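标题：Mutcombe 的“已验证教程”标，你们信吗
版块：站务与写作 / 教程站闲聊
标签：Mutcombe，审核，搬家，流量

旧螺丝刀（楼主）

上周后台弹了个通知，说我有四篇教程“符合已验证资格”，点一下就能申请挂标。挂了标的文章在站内搜索里排前面，列表页上标题旁边有个小绿勾。

我先点进去看了规则。规则页写得很长，看完我还是不知道他们验证的是什么。原文大意是“经过社区复核及编辑确认，步骤完整、表述清晰、配图齐备”。请注意这里面没有一个字说照着做能做成。步骤完整，谁判断完整？表述清晰，我写得清晰但是写错了呢？

我有一篇讲给老式推拉窗换滑轮的，里面有个尺寸是错的，评论区有人指出来过，我一直懒得改（我的锅）。这篇也在四篇之内，也“符合资格”。所以我就很好奇，所谓的社区复核到底有没有人读过评论区第一条。

想问的就一件事：有没有人申请过，中间有没有收到过任何一条具体的修改意见？哪怕是让你改个单位也行。收到“恭喜通过”那种的不用说了，我知道那个长什么样。

烤箱手套

我申请过，三篇，全过。没有意见。从提交到通过大概是吃一顿晚饭的时间。

其中一篇是给烤箱门换密封条，我里面写了“参考上一篇的拆门步骤”，然后上一篇早就被我删了，链接点进去是空的。步骤完整，呵呵。

不过挂标之后阅读量确实涨了。涨多少我不好说，反正后台那条线是往上走的。你要是图这个就挂，别当它是别的东西。

豆瓣酱不辣

楼上和楼主的例子我都信，但我想替这个标说两句。

我在 Mutcombe 上主要是看，不怎么写。作为看的人，没有标的时候搜一个“怎么给水龙头换芯”，前面一排全是那种从别处抄来的，三段废话加一张库存图，翻到底才发现根本没有步骤。有标以后至少这种少了很多。门槛低归门槛低，低门槛也挡得住一部分垃圾。

你们写的人盯着“验证”两个字较真，看的人没那么讲究，我们就想少点开几个没用的页面。

旧螺丝刀（楼主）

回复 豆瓣酱不辣：

少点开几个没用的页面，这个我同意，是好事。可是那叫“格式合格”，他们完全可以叫“格式合格”，偏要叫“已验证”。一个第一次换水阀的人看到绿勾，他理解的是有人试过。这两个意思之间差着一地的水。

另外你说抄来的少了，你怎么知道是少了还是排到后面去了，还是抄的人学会配图了？我没看到任何数据，他们那篇公告里也没有。公告里唯一一个数字是“用户满意度 71%”，没说问了谁，没说问的是什么，也没说上线之前是多少。

豆瓣酱不辣

我没数据，我就是个人感觉。你也没数据啊。

旧螺丝刀（楼主）

对，我没有。但是提出说法的是他们，挂绿勾的也是他们，拿数据出来的应该是他们。

空调外机

技术上补充一点。这个标背后接的是 Bonell 那套审稿工具，我去年在另一个站用过一样的。它有个检查清单，编辑在后台能看到，机器先过一遍，过了的编辑只需要点确认。机器看的项目我记得的有：

标题里有没有动词
正文有没有分步
每一步是不是超过一句话
有没有配图，图有没有重复
有没有外链到黑名单域名
末尾有没有材料表

没了。至少我用的那个版本没了。它不理解内容，也没说过自己理解内容，Bonell 自己的说明里管这个叫“结构检查”。“已验证”这三个字是 Mutcombe 自己起的。

所以烤箱手套那个死链能过很正常，站内链接它压根不查。楼主那个尺寸错误就更不用指望了。

烤箱手套

“标题里有没有动词”笑死。怪不得现在首页全是“学会更换”“轻松修复”“快速搞定”。

晾衣绳

潜水很久，注册就是为了回这个帖。

楼主问有没有人收到过具体意见，我收到过一条。原话：“建议在第三步与第四步之间增加一张配图。”我那篇讲的是怎么给旧论坛的帖子做备份，第三步是点导出，第四步是等。中间加什么图，我等的样子？

后来我改了改，过了。图和文章有没有关系没人管，我怀疑也没人看。
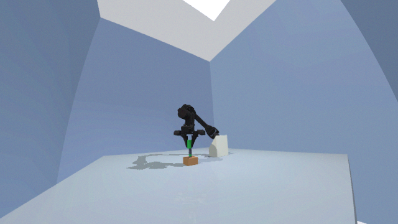
空调外机

回复 晾衣绳：

那个提示是自动的，两步之间超过多少字没有图就会弹。具体阈值每个站自己设。你把两步合成一步它也不弹了，或者把字删掉几行。我当时那个站有人摸清楚以后，整站教程都变成一行字一张图，手机上要划到手酸。

这里有个我觉得挺要命的后果：写得细的人反而吃亏。你认真解释为什么要先关总阀，字多了，它嫌你没图；你写一句“关总阀”，配张图，满分。

纸板箱先生

我跟楼主立场差不多，但我觉得你们都没抓到重点，重点是收入。

Mutcombe 的分成是按“有效阅读”算的，挂标文章的有效阅读系数比不挂的高。这一条在作者协议里，三月改的，改的时候通知发在站内信里，跟一堆系统消息叠在一起。你不申请挂标，等于默认降了分成。他们当然希望人人都申请，人人都过。申请的人多了，他们才能对广告商说，看，我们站大部分内容都是验证过的。

从这个角度看，验不验根本无所谓，审得越松对他们越划算。

豆瓣酱不辣

你这个推得有点远了吧。系数高多少？差一点点也叫默认降分成？

纸板箱先生

协议里没写具体数，写的是“平台可根据内容质量调整”。我对比了自己两篇差不多长、差不多时间发的，一篇挂了一篇没挂，单次阅读的收益差了 30%。

豆瓣酱不辣

两篇。

纸板箱先生

对，两篇，我就这么多可以比的。你有更多的你贴。

空调外机

两篇确实少了点，而且题材不一样的话广告单价本来就不一样。你两篇分别是什么题材？

纸板箱先生

一篇是给纸箱做防潮，一篇是搬家打包碗碟。

空调外机

搬家那个类目的广告一直贵。我不是说你结论错，我是说这两篇证明不了。挂标的是哪篇？

纸板箱先生

……搬家那篇。

行吧，这个先撤回。协议那一条我不撤回，白纸黑字写着可以调，不写怎么调，这本身就有问题。

旧螺丝刀（楼主）

同意外机。我发这个帖就是嫌 Mutcombe 拿没头没尾的数字糊弄人，咱们自己也别拿两篇文章当证据。

不过纸板箱说的协议我刚去翻了，确实在，在第七条的第二段，挺难找的。我自己也漏掉了那封站内信。

毛线团与猫

路过，说个不同的角度。我是做编织教程的，编织这个类目里绿勾有用，因为编织图解格式对不对几乎等于内容对不对。针数写全了，行数对得上，读者就能织出来。所以在我们那边大家对这个标评价还可以。

我觉得问题出在他们拿一套清单管所有类目。换水阀和织围巾用同一套，肯定有一边要出事。

空调外机

可是它也不核对针数对不对得上吧？Bonell 那套不会算的。

毛线团与猫

它不算，但是我们类目的编辑自己会织，她会看。我有一次袖子那里少写了一行减针，被打回来了，打回来的理由写得清清楚楚是哪一行。

旧螺丝刀（楼主）

这是目前为止第一个真正的修改意见，谢谢。

那就更说明问题了。有人看的时候，这事能做。家居维修那一块有没有编辑？我写了这么多年没见过任何一个编辑露面。

毛线团与猫

这个我不清楚，我们那个编辑好像也是兼着好几个类目的。

烤箱手套

家居维修以前有，Mutcombe 还没改版的时候，版主就是干水电的，脾气很大，但你写错了他真骂你。改版以后版主制度取消了，他就不来了。

那会儿没有绿勾，有的是他在底下回一句“可以”。那两个字比绿勾管用。

晾衣绳

有人考虑过搬走吗？我自己是已经在往 Heiskanen 搬了，搬了一小半。那边没有分成，也没有标，就是个能放文章的地方，评论是按时间排的，不折叠。流量低得可怜，但评论区里的人是真的在照着做，会回来说第几步卡住了。

纸板箱先生

Heiskanen 我看过，没有分成等于白写，我写教程多少还是指着它交个电话费的。

而且你怎么知道它过两年不会也搞一套标？Stokness 当年也是说永不商业化，后来呢，先是首页推荐位，再是“优选作者”，最后整站打包关掉，只给了七天导出时间。我在上面写的东西丢了一大半，导出来的压缩包里图全是坏的。

晾衣绳

我不知道它以后会怎样。所以我现在每篇本地都留一份。Stokness 那次我也在，教训就是这个。

有人私信问我怎么搬的，我就贴这里，省得一个个回。先说好，这个流程是我自己摸出来的，不保证适合你，中间有些步骤很蠢。

一、先在 Mutcombe 后台把文章导成纯文本。不要用它那个“一键打包”，打包出来的文件夹层级乱七八糟，而且评论不在里面。

二、评论单独存。没有导出按钮，我是一页一页手动另存的。如果你的文章评论很少可以跳过，但我劝你别跳，读者的纠错都在评论里。

三、图另外下载，按文章建文件夹，名字改成自己认得的。Mutcombe 给图自动起的名字是一串乱码，两个月后你自己都对不上。
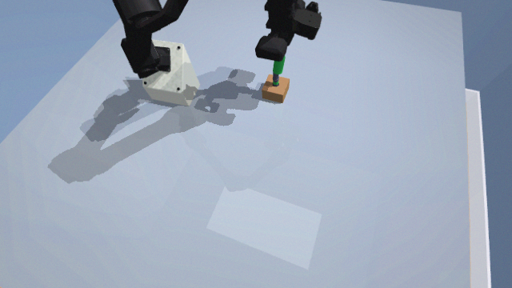
四、把评论里有用的纠错改进正文，再发到新地方。这一步最花时间，我卡在这一步很久了。有些纠错互相矛盾，两个人都说得斩钉截铁，我得自己再做一遍才知道听谁的。

五、旧文章先别删。改成一个简短的说明，指向新地址。Mutcombe 对外链的态度时好时坏，我有一篇因为放了外链被降权了，另外几篇没事，看不出规律。

六、隔一阵子回去看看旧文章下面还有没有人提问。有的话去回一下。

空调外机

第五条补充：外链放在正文第一段容易触发，放在末尾材料表后面一般没事。别问我怎么试出来的。

另外第一条里的纯文本导出会把上下标吃掉，平方米会变成“米2”，涉及尺寸的文章导完一定要逐个核对。

旧螺丝刀（楼主）

嗯，我那个滑轮尺寸搞不好就是哪次导入导出弄坏的。我原稿上是对的，刚翻出来看了。

算了，不甩锅，发出去以后我没核对。

豆瓣酱不辣

说了一圈，我还是想问，你们想要的“验证”到底是什么样？找人照着每篇教程做一遍？一个站那么多文章，哪来的人和钱？我觉得你们在拿一个不可能的标准去骂一个凑合能用的东西。

旧螺丝刀（楼主）

我没要求他们每篇都做一遍。我能接受的做法有好几种，随便举：

把名字改掉，叫什么都行，别叫验证。

绿勾旁边写清楚查了哪几项，谁查的，点开能看。

文章下面加一个“我照做了”的按钮，要传一张自己做的图才能点，把这个数显示出来。没人做过就显示没有人做过。

评论里有人指出错误而作者没处理的，标先摘掉。

最后这条一分钱人工都不用花，他们连这条都没做。所以“没人没钱”这个理由在我这儿过不去。

毛线团与猫

“我照做了”那个按钮我举手赞成。不过会有人刷吧，随便传张图。

烤箱手套

肯定会刷。但是刷“照做了”总得去找图，比点个赞麻烦一点，麻烦一点就能少一批。

空调外机

最后一条会被人拿来搞人。我看谁不顺眼，就去他文章下面留一句“第二步错了”，他的标就没了。我以前待的那个站就试过类似的，叫“争议状态”，上线没多久就变成两拨作者互相举报，后来关了。

旧螺丝刀（楼主）

这个我没想到。那改成作者要在一定时间内回复，回了就恢复，回什么都行，读者自己看回复判断。

空调外机

回什么都行的话，作者就会统一回“感谢反馈”。

旧螺丝刀（楼主）

那读者至少看得见他只回了“感谢反馈”。

空调外机

你对读者的信心比我大。大部分人搜进来的，直接划到步骤，评论区都不点开。你那个滑轮尺寸，指出来的评论挂了多久？

旧螺丝刀（楼主）

……挺久的。下面还有三个人问“所以到底是多少”。

豆瓣酱不辣

那你倒是先把它改了啊，光在这儿骂平台。

旧螺丝刀（楼主）

改了，刚改的。改完它提示我“内容有重大变更，验证资格需重新评估”，然后我刷新了一下页面，资格又有了。我连申请都还没点。

烤箱手套

哈哈哈哈它评估了个啥

螺母不配套

我来唱个反调。我在这个类目写的不多，去年有一篇讲修抽屉滑轨的，没挂标之前基本没人看，挂了以后有人在下面问问题了，我才发现自己有一步写反了。没有那个流量，这个错到现在都没人发现。所以从结果上讲，标把文章推到人前面，人来找错，也算绕了一圈的验证吧。

旧螺丝刀（楼主）

顺序反了。先盖章再让读者当试验品。你那个是抽屉，装反了拆下来重装。换成燃气灶呢？

螺母不配套

燃气的他们不让发吧？

旧螺丝刀（楼主）

规则里说不让。你现在去搜一下。

螺母不配套

搜了。有。还有绿勾。

好吧，这个我没法辩护。

空调外机

黑名单只看域名和几个关键词，标题里写“灶具”不写“燃气”就漏过去了。建议直接点举报，别在帖子里贴标题，贴了等于给它引流。

螺母不配套

举报了，选项里没有“危险内容”，只有“格式问题”“侵权”“其他”。我选的其他，写了一段。

毛线团与猫

我也去举报了一下，顺便给我们那个编辑发了消息，她说会转给负责的人，但她也不知道负责的人是谁。

纸板箱先生

这个就很 Mutcombe。

晾衣绳

更新一下我自己的进度。第四步卡着的那几篇里，我挑了一篇备份论坛帖子的重新做了一遍，发现原文有两个按钮名字已经变了，照着做会找不到。这篇在 Mutcombe 上至今是绿勾。新的那份我放 Heiskanen 了，旧的那份按自己说的第五条改成了指路的。目前还没被降权。

旧螺丝刀（楼主）

我给站务发了封邮件，问了三个问题：复核的是谁，查哪几项，满意度那个数是怎么来的。自动回复说周一前答复。收到了我贴上来，没收到我也来说一声。

那四篇我暂时不申请。滑轮那篇改完之后，谁家里正好有那种老式推拉窗的，量一下轮子外径跟我新写的对不对得上，对不上在这里回我，别去文章底下回，那边的提醒我经常收不到。

烤箱手套

我妈家是那种窗，周末过去量。轮子要拆下来量还是看得见？

旧螺丝刀（楼主）

要把扇叶抬下来，侧着放，底下那条槽里就是。两个人抬，别一个人弄。尺子用卡尺，卷尺量不准。

烤箱手套

没有卡尺，我拿旧轮子去五金店比着问行不行

旧螺丝刀（楼主）

行，让老板给你量一下，顺便问问是尼龙的还是铜的。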